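I've wanted a machine to fold my laundry since I was old enough to be told to do it myself, so when Simton offered me an afternoon with the Seltorico, its new cloth-handling kit, I said yes before I'd read the rest of the email.

The kit is a red and black arm, a gripper and a subscription to the software, and it sells for $3,443. You supply the table. You also supply the patience - my first setup took most of a morning, and I had to call support twice (both times I got Lukian Dmytriv, who was very nice about it).

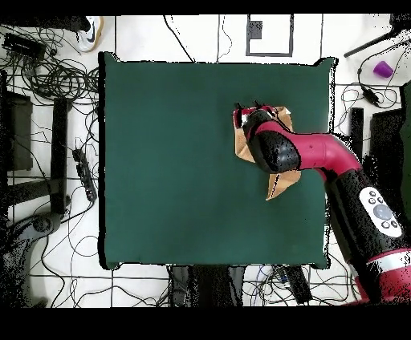
Home Tech Desk

What the Seltorico does well is hang on. Give it a tan cloth over a green one and it'll carry the thing all bunched up in its fingers, a flap dangling down, looking a lot like me with a dish towel. I ran 16 pickups in a row and it dropped the cloth on 3 of them, which beats the older Vetham kit I tried last November by a mile.

Folding is another story. It can do a square in half, and on a good day in half again, but shirts are still "coming soon," and I've heard that one before! Dmytriv told me the shirt update is being tested now and wouldn't give me a month.

The buttons on the arm are great, by the way. I hardly touched the app once I'd learned them.

Would I buy one? For my house, no. For a school lab or a small shop that moves a lot of napkins, maybe, especially with the extended support plan at $506 a year. Simton says existing owners will get the shirt update free, and I've asked to borrow the kit again when it's out.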